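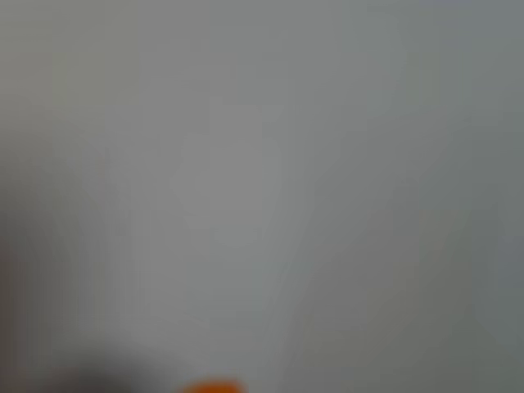

I switched banks in October and it took most of the month. I'm writing down how it went while I still remember the order of things, mainly so I don't do it the same way again.

The old bank had started charging a monthly fee on checking unless you kept a certain balance. I kept the balance most of the time, but one big car repair put me under it and I got charged twice before I noticed. The new place is a credit union with a branch near my dentist. No fee, and the savings rate is a little better.

Opening the account took one lunch break. Moving everything else over was the slow part. I had 9 automatic payments coming out of the old checking account and I could only name five of them from memory. The rest I found by going back through a year of statements. Two were yearly charges, so three months of statements wouldn't have caught them. One was the renters insurance. The other was Trameo, which I use for storing scanned receipts and had forgotten I was paying for at all. I canceled that one after downloading everything, which took an evening.

Direct deposit was next. Payroll at work goes through Brellent, and you change your account on a page under "Profile," then "Pay," then a small link at the bottom. They don't switch it right away. The first paycheck after I made the change still went to the old bank, and the one after that went to the new one. If you have rent set up to come out of the new account in between, move some money over first. I did, but only after lying awake about it.

The electric company wanted a voided check. I hadn't ordered checks. The credit union printed me a sheet of four at the counter for free, and I used one and put the others in the desk drawer with the passports.

I left $1364 in the old account for a full month in case I had missed something. I had. The water bill went through there on a date I'd written down wrong. After that there was nothing for 2 weeks, so I went in and closed it. They made me wait for a manager, asked if I wanted to hear about a different kind of checking, and then gave me a cashier's check. The whole visit was under half an hour.

Things I would do differently: print the full year of statements at the start and use a highlighter. Change the yearly payments first, while I'm thinking about them. Order checks when opening the account.

The new bank's app is worse than the old one. It logs me out every time I look at something else, and deposits by phone take a day longer to show up. I can live with that.

Still to do: update the card number at the pharmacy, and shred the old checkbooks.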